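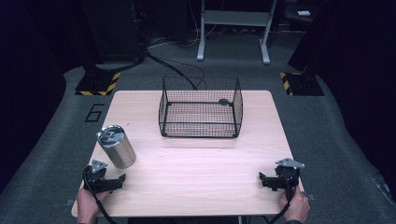

Budget for the second gripper station is nearly done. Posting our numbers in case you're pricing one too.

1/ We have 200 hours of handheld work planned through September. One pair of grippers won't cover it.

2/ Jodska quoted 19 weeks on a new pair. Order before you book the room.

3/ Cables: we set aside $200 and spent around $42 more. Get spares in the first order.

4/ Stands and floor pads are a separate line. Sorin Surdu has the sheet if you want a copy.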